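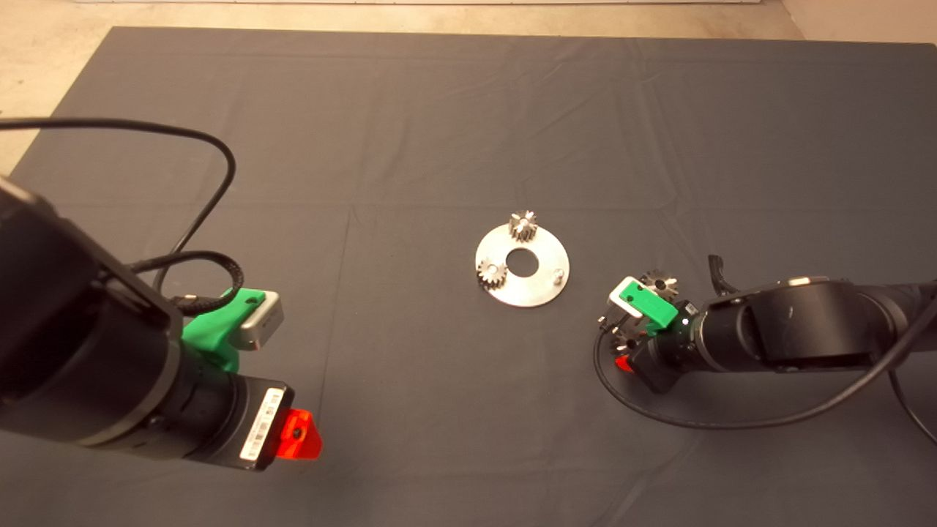

The town of Clulden had a clock before it had a paved road. For most of its life this clock was wrong. People there tell you so with some pride, and when I came on a Thursday to see it, the hands showed ten minutes more than my phone.

I grew up in a country where the church bell decides when you eat, so I have always been interested in public clocks. A watch belongs to one person. A clock on a tower belongs to everybody who can see it, and in Clulden that means also the farms on the other side of the river, where they read it with field glasses.

The climb is 37 steps, then a ladder. The clock room is smaller than I expected, and it smells of oil and pigeons. The movement stands on two beams in the middle - a cast frame, a drum with steel rope, and a train of wheels which drives four faces at the same time. The weight comes down the tower during 5 days and then somebody must wind it up again.
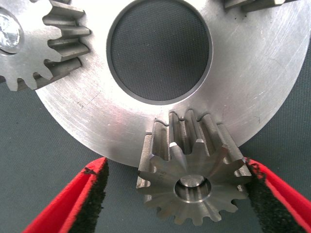 Steel disc with a gear resting on it. The marks of machining stay on the face.

What wears out in such a clock is rarely the large wheel. It is the small one that turns against it. A small gear meets the same teeth many more times in a day, and if there is dust in the oil, the oil becomes a kind of grinding paste. In Clulden the dust came from the grain store beside the tower, which was closed 16 years ago. The clock has kept better time after that, but the damage was already done.

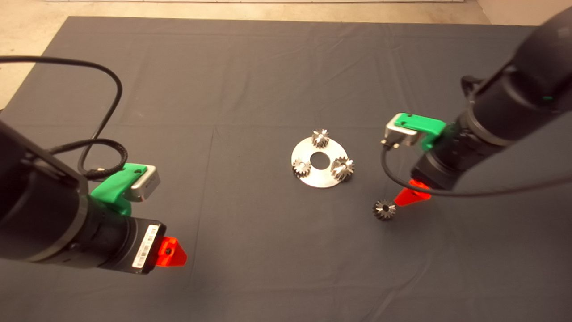
For a long time the repairs were made by the Plernix works, down by the station. They made parts for mills and pumps, and the clock was a small favor to the town. Their repair book is kept in the library. It has 548 entries, many of them only one word, "oiled." One entry from a January says that the hands were frozen to the north face and were freed with a kettle. I read it twice, with much pleasure.

Now the town has to choose. It can put in an electric motor, and then the old movement will stand still behind glass. Or it can have new small gears cut and keep on winding. I heard both opinions in the bakery, before my coffee was ready. The motor is cheaper. The people who want the winding say that a clock you must visit every week is a clock you also look after. 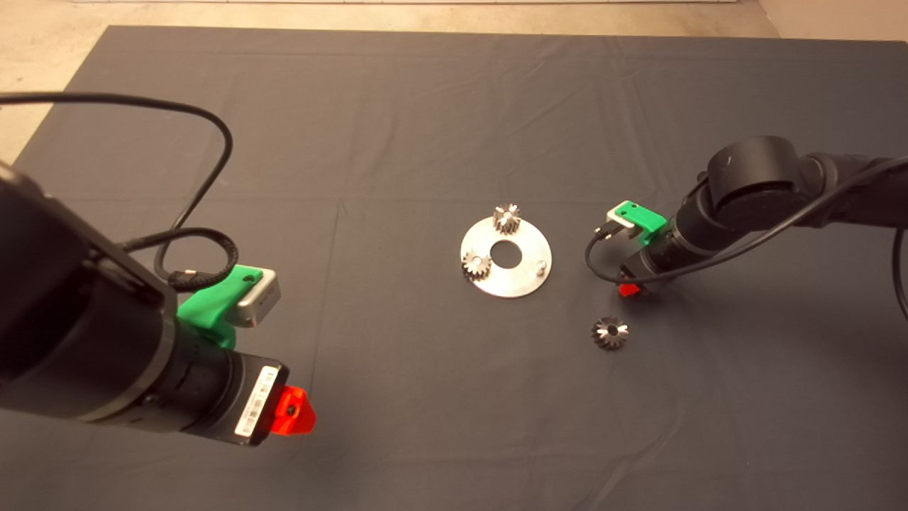
Can visitors go up to see the clock?
On Saturday mornings the tower is open, and the ticket is sold at the library. The ladder is steep and small children must stay in the room below it.

I stayed until noon to hear the strike. It came early, of course, and a man crossing the square corrected his watch to it.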